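Interpersonal Communication in the Workplace
Unit 3: Indirect Hostility and the Unspoken Message
Course handout, revised 2024-11-06
Instructor: Nadège Delorme

Purpose of this unit

The previous unit dealt with open disagreement: raised voices, direct refusals, written complaints. This unit concerns hostility that is expressed without being stated. Students will learn to separate the content of a remark from the relationship message that accompanies it, to describe such a message in neutral terms, and to respond to it in a manner that does not make matters worse.

Participants should have read chapters 17 and 18 of the course reader before the session. Chapter 17 is short and may be read quickly. Chapter 18 contains the transcripts used in the exercises and should be brought to class in printed form, with the line numbers visible.

1. Terms

Content message. The literal information in a remark. "You finished early" states that a task was completed before the expected time.

Relationship message. What the remark conveys about how the speaker views the listener. The same sentence may convey admiration, suspicion or reproach, depending on tone, timing and the history between the two people.

Mixed message. A remark in which the two levels disagree. The listener receives approval in words and disapproval in delivery, and must decide which to answer.

Deniability. The property that allows a speaker to withdraw the relationship message if challenged ("I only said you finished early"). Most forms of indirect hostility depend on it.

Leakage. Signs of feeling that the speaker has not chosen to show: a pause in an odd place, a change in speaking rate, a smile that ends too soon. Leakage is weak evidence on its own. Students regularly overrate it in the first exercise.

2. Common forms

The qualified compliment. Praise is given and then reduced by a condition or comparison. "Your presentation was very clear, for such a simple topic." The qualification usually comes last, where it is best remembered.

The helpful correction. Advice is offered in front of others on a point that could have been raised privately. The advice may be sound. The choice of audience carries the message.

Selective forgetting. A colleague repeatedly omits one person from an invitation, a list of thanks or a message thread. A single omission has no meaning for our purposes; a pattern may have.

Excessive politeness. Two people who normally speak informally change to formal address and complete sentences. This form appears often in written communication and is easily missed by newcomers to a team, who have no earlier exchanges with which to compare it.

The delayed reply. Silence is used where an answer would be expected. It is the hardest form to discuss, as nearly every delay has an ordinary explanation.
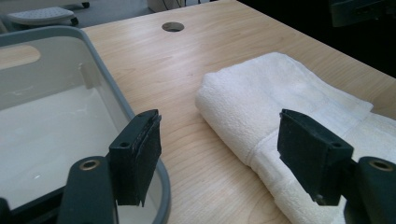 These forms frequently occur together. In the Hamdan transcript (chapter 18, second case), a team leader thanks a junior colleague at length, corrects a minor figure in her report before the whole group, and then leaves her next two messages unanswered. Taken separately, none of the three acts would support a complaint. Students should practice describing the sequence without supplying a motive for it.

3. Why people choose the indirect form

Speakers rarely plan indirect hostility in detail. Several conditions make it more likely.

Unequal standing. A person who cannot safely object to a superior may express the objection sideways. The reverse also occurs: a superior who regards open criticism as undignified may prefer a remark that leaves a mark without starting a discussion.

Shared social norms. In groups that value harmony very highly, direct criticism is treated as an offense in itself. Members then develop a rich vocabulary for disapproval that sounds like agreement.

Envy. A colleague's success is difficult to object to openly. Congratulations are required, and the feeling finds its way into their delivery. The Sesau case (chapter 18, fourth case) should be read with this point in mind, particularly lines in which the word "lucky" is used.

Unfinished disputes. An argument that was closed by a third party, or simply abandoned, often continues in this form. In the Vallider transcript the two participants never mention the original subject of their quarrel, although both return to matters close to it.

4. Limits of interpretation

The listener's reading of a mixed message is itself open to error. Three cautions apply throughout this course.

First, fatigue, illness and distraction produce many of the same signs as hostility. Second, norms for warmth and directness differ between families, regions and professions, and a neutral remark in one setting is a cold one in another. Third, a listener who expects hostility will find it. Written work that assigns a motive to a speaker without citing the words used will be returned for revision.

5. Responding

The following steps are recommended when a mixed message interferes with work. They are to be practiced in pairs.

Answer the content first. Accept the compliment or the advice at face value, briefly and without irony.

Note the behavior privately, in plain words, including date and setting. Leave out adjectives.

If the behavior recurs, raise it in a private conversation. Describe what was said and its effect on you. "When the correction was made during the meeting, I found it hard to continue. I would prefer to hear such points beforehand."

Allow time for an answer. The other person may deny any intention, and the denial should be accepted for the purposes of the conversation. The aim is a change in conduct; a confession is not needed.

Seek a third party only when private conversation has failed or would be unsafe.

6. Exercises

Exercise A. In the Esurex transcript, mark every remark in which content and relationship messages appear to disagree. For each, write one hostile reading and one innocent reading of equal length.

Exercise B. Rewrite the final exchange of the Sesau case so that both speakers state their objections directly. Keep the level of courtesy unchanged.

Exercise C. With a partner, read the sentence "I'm sure you did your best" aloud in three different ways. The partner writes down the relationship message received before any discussion takes place. Exchange roles and repeat.

Exercises A and B are to be handed in at the start of the next session. Exercise C is carried out in class and is not graded. The written assessment in June will include one unseen transcript of similar length to the Hamdan case.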